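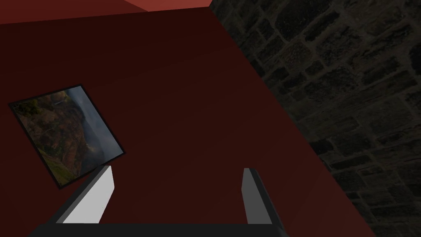
A gripper in one of the rendered rooms, with nothing between its fingers. Image: Vuvari

Print this article
E-mail this article

Friday, March 27, 2026

Bożena Głowacki has a number she would like me to write down, and I have written it down. It is 85. That is the percentage of simulated grasping runs her planning software, Jistgate, now completes without a fault. I ask what the percentage is on a real arm in a real building.

"Lower," she says.

How much lower?

"We're not publishing that yet."

To her credit, she doesn't pretend the question is rude. Głowacki runs the software side at Vuvari, which has nine people on staff and sells motion planning tools to firms that would prefer not to write their own. Jistgate sits between the part of the program that looks and the part that moves. It takes the camera view, decides which surfaces are solid and which way they face, and either lets the arm's next motion through or holds it at the gate.

Most of that gets worked out in rendered rooms. They're odd places, with maroon surfaces, dark stone walls and a framed landscape of misty cliffs. I tell her I've never seen a warehouse with a stone wall and a mountain view in it.

"Neither have I," she says. "The colours are there to be annoying. If the planner only ever sees grey walls, it learns that grey means wall."

The picture interests me more. A misty gorge has depth in it, or seems to, and a frame on a flat surface has almost none. Głowacki says an earlier version of the perception module read painted distance as open space and would have planned straight into it. The present one mostly doesn't.

Mostly?

"It flags low confidence and stops. I'd call that correct behaviour. A customer would call it a robot that's stopped."

The customer in question is Henton, a parts distributor that began a trial last August. The trial was meant to cover two sites and covered one. Głowacki puts this down to scheduling. She also says that the arm halted more often than anyone had budgeted for, and I suspect the second fact has some bearing on the first.

Vuvari's answer has been more simulation. The team runs 3000 rooms a night, changing the lighting, the textures and the camera angle each time. I suggest that this might simply make the software very good at rendered rooms. She takes a while over that.

"It's a fair criticism," she says. "Dim light in a renderer is tidy. Dim light in a loading bay is dust and a forklift and somebody's hi-vis vest. We can model some of it – not the whole mess."

Her rivals at Mishra claim they have closed that gap. Has she seen evidence?

"I've seen a video."

She has videos too, I point out, and she laughs. In the ones she shows me the arm does well, and when I ask for the failures she scrolls for a bit and finds a few. In one, the gripper sits in front of a blank wall and does nothing at all until the log runs out. The planner had labelled a shadow near the floor as an obstacle and could find no route it liked.

She says that bug is fixed. The Henton figures, she says, will be released when the trial's second site has been done. There is no date for it.

Print this article
E-mail this article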